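Andidard compares finger pads for hand-held grippers on wrapped snacks

Andidard has begun a side-by-side trial of finger pads for its hand-held grippers, using packaged snacks as the test goods. The work started in June and is being done on an ordinary round table, with two people able to work at the same time, each holding a gripper.

The firm makes picking tools for small warehouses. Film-wrapped food has been a weak point for its current model, which was designed for cartons. Customers packing mixed boxes told Andidard that small packets slid out of the fingers or were squeezed hard enough to break what was inside.

The trial covers two pads. One is the ribbed pad that Andidard already fits. The other is a softer flat pad supplied by Isley. Both fix to the same two-finger linkage, so a pair can be changed without taking the gripper apart.
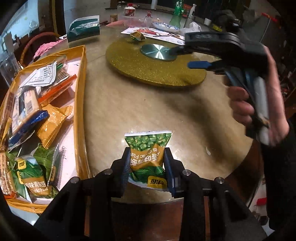
Each pad will be put through 900 picks, split between light packets, biscuits and crackers. A pick is passed if the item is lifted, carried across the table and put down without slipping. Crackers are checked afterwards for breakage and scored separately.

In an early round with the ribbed pads, 70 of 76 picks were passed. Four of the six failures came from packets gripped too close to a sealed end, where there is little for the fingers to close on. The Isley pads have not yet been through a full round, and Andidard said it would not publish a comparison until they had.

The position of the fingers is also being recorded. Operators are asked to try the same item from the side and from the end, and to leave some packets lying across one another as they would in a packing box.
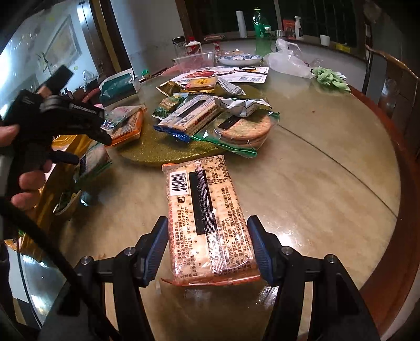
A second part of the trial will look at controllers. Andidard plans to move the better pad on to a fixed arm and run it first with its own Reddy controller and then with the Taledex unit used by several of its customers. The arm tests will use the same goods and the same pass mark.

The pad trial is due to last 12 weeks. Results will be sent to existing customers first, and replacement pads will be sold separately for grippers already in use. No price has been set.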